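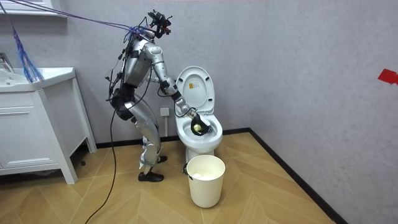 Maysoun Majali Finds Her Voice on 'Wamthorpe'

Some singers ease you in. Maysoun Majali opens her new EP with a held note, no instruments behind it, and by the time the piano turns up I was already reaching for the volume. What a way to start!

'Wamthorpe' is her second release, five songs written over one long November in the town it's named after. She'd rented a room above a bakery there after touring with the folk-pop band Jurnura, and she says the ovens woke her at 3 most mornings. "I'd just get up and write," she laughs. "I could smell bread and I couldn't have any, so it all went into the songs."

You can hear those hours in 'Kistinbridge', the lead single – a slow, swaying tune about calling home and getting the time difference wrong. It runs nearly six minutes and I'd happily take more. The chorus comes around only two times, and the second one, with her voice doubled low underneath, gave me goosebumps.

Producer Yichen Yu, who also plays bass and most of the percussion, leaves a lot of air around her (there's a chair creak on 'Cai' that they kept because they both liked it). He pushed for the brass on the closing track, too, and it's glorious, loud and slightly ragged, like a street band coming around the corner.

Majali is already playing the new songs live with a three-piece group, and the brass part has moved to accordion for now. She's teaching herself to play it as she goes.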